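Week 2: Volume, and why your eyes are bad at it

Okay, a few people asked me to write up what I rambled through in class, so these are my notes, tidied a little. Bring them along in September when we get to the Craddock problem set (it leans on this stuff a lot!).

We started with the tall glass and the short glass. Nearly everybody in the room picked the tall one, and I did too the first time I saw it, back when Nia Harries taught this course and I sat in the third row. The short glass held more. Width gets squared when you work out the volume of a round thing and height doesn't, so a little extra width goes a long way.

Then tapered shapes, which most of you hadn't met before. A bucket is a cone with its point sliced off. You need three measurements: the radius at the top, the radius at the base, and the height straight up the middle (please don't measure along the slanted side, I see that every single year).

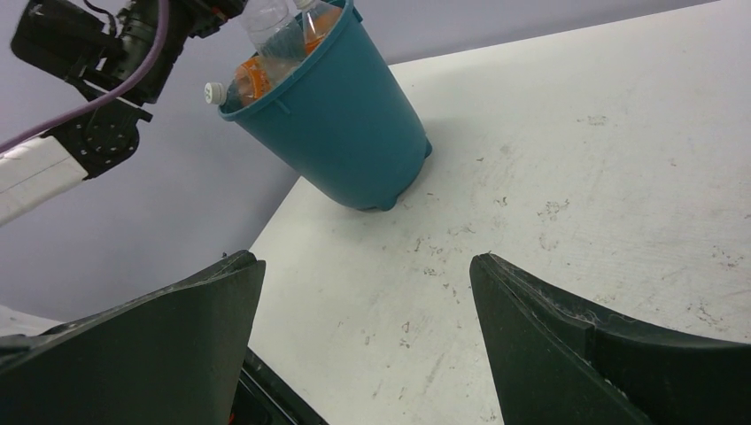
Fig. 1. A tapered bucket, wide at the mouth and narrow at the base.

The formula is pi times h, divided by 3, times (R squared + Rr + r squared). Big R is the mouth, little r is the base. If you make them equal you should get the plain old cylinder back, and I'd like you to try that on paper before next time.

Quick one to practice on. A box measures 16 by 12 by 8 centimeters inside, so it holds 1,536 cubic centimeters. Will 2,000 milliliters of water fit? One milliliter is one cubic centimeter, so no, and you'll have wet socks.

Reading: the Josska chapter on solids, up to page 52. Skip the bit on spheres for now, we'll do those together and it's much more fun with oranges. Send me questions if the slicing argument still feels like a magic trick.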